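Call for Participants: Two-Handed Everyday Tasks with Hand-Held Grippers

The Thygesen project at Dumesmont is looking for people who would like to spend a few sessions with us doing very ordinary things with very ordinary objects, and being paid a little for it. You don't need any background in robotics, and you don't need to be good with gadgets. If you have ever put a case on a phone, or got one off again without losing your temper, you already have most of what we are hoping to learn from you.

Our group studies how robots can pick up two-handed skills from people. For a long time the usual way of doing this was to have a trained operator steer a robot arm from a distance, and anyone who has tried it knows how slow and tiring that gets. In our method the robot stays out of it at first. You hold a small gripper in each hand and do the task with those in place of your own fingers, and we record how the grippers move and what they have hold of. The recordings are then used to teach a pair of robot arms the same task.

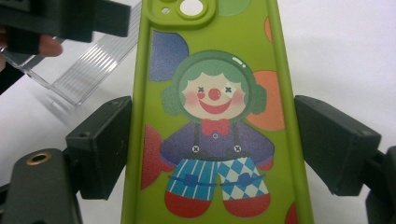 A phone case held between the two fingers of a gripper.

Our first round, on a task set we call Brerier, gave us 4000 recorded demonstrations, and we were very happy (and, to be truthful, a bit surprised) at how much the robots were able to take from them. The rigid objects went well. Soft and bendy things are where we need help now. A silicone case gives a little when you squeeze it, and people deal with that in all sorts of ways - some pinch the long edges, some go for a corner, some turn the whole thing over and start again. We would love to record as many of those ways as we can, which is why we are asking for new people and would like them to come with their own habits.

We have places for 22 participants. Each person comes in for three sessions of roughly 120 minutes, with a proper break in the middle and shorter ones whenever you want them. The first part of your first session is all practice. The grippers feel clumsy to begin with, and nearly everybody drops things, so please don't let that put you off! Dropped objects and second tries are useful to us and we keep them in the data.

Pay is $20 an hour, including the practice time and the breaks, and we cover parking or bus fare.
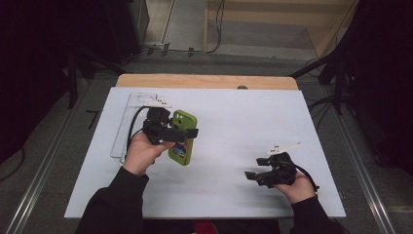
Dumesmont, March 8, 2018

Sessions are held in our ground floor lab in the Mukness building. You will be working at a table with the objects in front of you, and someone from the team will be with you the whole time to change over the tasks and answer questions. There is step-free access, and if a different table height would suit you better, just tell us when you write.

You can take part if you:
are 18 or older
can use both hands comfortably for short stretches of light work
can see the objects at arm's length, with glasses or contacts if you wear them
can follow spoken instructions in English

Left-handed people are especially welcome, as we had far too few of them in the first round. So are people who work with their hands for a living or a hobby - sewing, repairs, baking, model building, anything of that kind.

The recordings include video of your hands and forearms, and now and then a bit of your clothing. Your name is not stored with them. We go through the consent form together before anything is recorded, and you may stop at any point and still be paid for the time you have given.

To sign up, send a short note to the Thygesen project desk at Dumesmont with the times of day that usually suit you and which hand you write with. We answer everyone, though it may take us a few days. Sessions will run until the end of October, or until the places are filled. If you have a friend who'd like to come too, put both names in the same note and we'll try to book you close together.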